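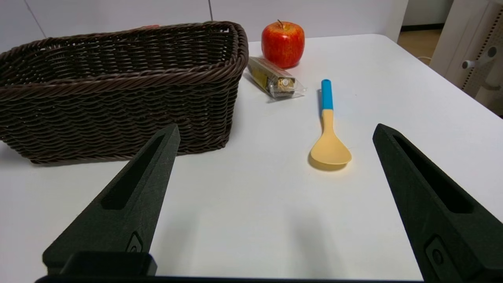
Tips for a small robot arm on a kitchen table or a workshop bench

I keep this page for members of the Plandgate shared workshop and for people who build the same kind of arm at home. It grew from a sheet of paper taped over the bench. I am not an engineer by education, I learned this by building two arms and repairing them many times. If a tip does not fit your machine, skip it.

The table

Clamp the base before you do anything else. Two clamps are enough for a short arm, four for a long one. Rubber feet are good against noise but they do not hold the base when the arm stops fast, and after one afternoon your base has moved by the width of a pencil and all saved positions are wrong.

A plain white top is the easiest for a camera on the wrist. It shows the shadow of every object, and shadows help you to see by eye how far away the fingers are. Avoid a glossy tablecloth. Avoid a pattern with small squares too, it confuses the simple vision programs and it also confuses the person who is steering.

Wipe the table with a damp cloth and dry it. Crumbs and sugar make a light object stick a little, and then you think the gripper is weak.

Mark the corners of the base with painter's tape. When somebody needs the table for dinner, you can put the arm back in the same place. Change the tape every few weeks, old tape leaves glue. Cooking oil on a paper towel takes the glue off. Wash with dish soap after, or the next tape will not hold.

What to practice with

Use things from the house. An apple, a plastic spoon, a box of sweets in its wrapper and a basket to put them in will teach you more than a set of wooden cubes. Each one is difficult in a different way.

The apple is round and heavy for its size. Close the fingers at the widest part or a little under it. If you take it above the middle, it slips down and out. Leave the stem on, because it shows you from the camera which way the fruit is turned. Do not practice for a whole day with the same apple. It gets soft spots where the fingers press, and then it behaves like another object. Eat it or make sauce.

The spoon lies low. Come down with the fingers open across the handle, not along it. Stop when the tips are about to touch the table, go up by the thickness of a coin, then close. With a plastic spoon, choose one that has a handle in a different color from the bowl, it is much easier to follow on a small screen. When you lift it, the bowl end wants to drop. Take it nearer to the bowl and this is solved.

Wrapped sweets are the hardest. The plastic gives reflections, and the reflections move when the lamp or the arm moves. Grip the box across its short side and never pull by the crinkled end of the wrapper. The wrapper opens, and you will pick up chocolates from under the refrigerator. In warm months keep chocolates away from the bench lamp and also from the motor driver, which gets hotter than you think.

A woven basket is a kind target because it has a wide mouth. But a thick rim catches the fingertips. Set the travel height at least two inches above the rim, and open the gripper only when it is over the middle. If the basket is light, put a folded towel under it, or it slides away each time it is touched. Synthetic weave can be washed in the sink. Real willow should only be brushed.

Place the things with space between them at first. Later put them close, so that one object nearly touches the next. This is a different exercise and you will go back to being a beginner for one evening.

Fingers

Our fingers are printed, with narrow tips and a long slot. Narrow tips go between objects that stand close, wide tips are better for fruit. Print one pair of each and keep them in a jar with their screws.

Print them lying on the side. Standing up, they break between the layers, always at the same place near the mounting block. I use six walls and do not care much about the infill.

A matte surface is better than a shiny one, for the grip and for the camera. If your print came out shiny, rub it with fine sandpaper under running water. A narrow strip cut from a kitchen jar opener, fixed on the inside of the tip with contact glue, gives a very good hold on smooth plastic. Replace the strip when it becomes gray and hard.

Check that both tips meet. Put a piece of paper between them, close gently and pull. The paper should resist the same on the left and on the right. If not, loosen one finger, close the gripper empty, and tighten again while it is closed.

Put a small drop of removable thread lock on the finger screws. Not the permanent kind! I did this once and had to drill.

The wrist camera

Mount it so that you see both fingertips and the space of table between them. It is a mistake to point it only at the tips, then you see very well the moment of closing and nothing before. If some of the far side of the table is also in view, good, you will find the next object faster.

Clean the lens with the cloth for eyeglasses. A fingerprint on such a small lens makes everything look like fog.

Set exposure and white balance by hand and write the numbers on tape on the camera bracket. With automatic settings the picture becomes darker when the fingers pass over a white table.

The camera cable is the part that fails first. Leave a loose loop at each joint, as big as the opening of a coffee cup, and fix it with hook-and-loop strips. Zip ties cut into the cable with time. Move the arm slowly to all its limits by hand, power off, and look where the loop gets tight.

Light

One lamp from one side gives hard shadows. Two lamps with baking paper in front give soft ones. Keep the paper far from the bulb and use only LED bulbs, never the old hot type. Close the curtain if your table is near a window. I had a program that worked in the morning and failed at 4 in the afternoon, and it took me most of March to understand that it was the sun.

Power and wires

Use a supply with some extra current. A weak supply works well until the arm lifts something at full reach, then the voltage falls and the controller restarts with the arm in the air. It comes down on whatever is under it.

Put the off switch where your left hand rests if you steer with the right. Try it when nothing is wrong, to be sure that your hand knows the way.

Wires that cross the floor go along the wall, under a cover or under tape. Label both ends of each plug. I write with a paint marker, the normal one disappears in a month.

Keep drinks on another table.

Sound

Printed arms are loud in an apartment. A cork mat under the base board, between the board and the table, takes away the deep hum. The high whistle comes from the motors when they hold position. Lower the holding current a little in the settings and test with your heaviest object. Before I did this my neighbor knocked twice.

A dry squeak means the joint needs grease. Use a small amount of plastic-safe grease on a toothpick. Kitchen oil becomes sticky and collects dust, please do not use it here, only for the tape glue.

Keeping notes

I write down each session in a school notebook: which fingers, which lamp, which objects, and how many tries went well. Up to now it is 3,168 tries on the second arm. The number itself is not important, but when something becomes worse I can turn the pages back and see what I changed. With the narrow fingers I once had 133 good apples in a row, and then I changed the strip material and lost the ability for a week. Without the notebook I would have blamed the motors.

Save a copy of the settings before each change, and give the file a name that you will understand later. "new_final_2" is a bad name, I have four of them.

Parts we have tried

The Drurnance base plate is flat and heavy and I can recommend it. The holes are in inches, so buy the right bolts at the same time. The Granow servo set is cheaper and good enough for the wrist, but I would not put it in the shoulder. For bearings and short cables we order from Simanjuntak together with other members to save on shipping. The list hangs inside the door of the gray cabinet, write your order clearly and with the size.

Before you leave the bench

Lower the arm to its rest position, then power off. An arm switched off while it stands high will fall.

Take out the fruit. One apple stayed in the basket over a holiday and we had small flies until we washed everything with vinegar.

Loosen the rubber strips from each other if the gripper was closed, they stick together overnight. Put the spoon with the practice things and not back in the kitchen drawer.

If you borrow the wide fingers, return them with all 6 screws. The short ones go in the front holes.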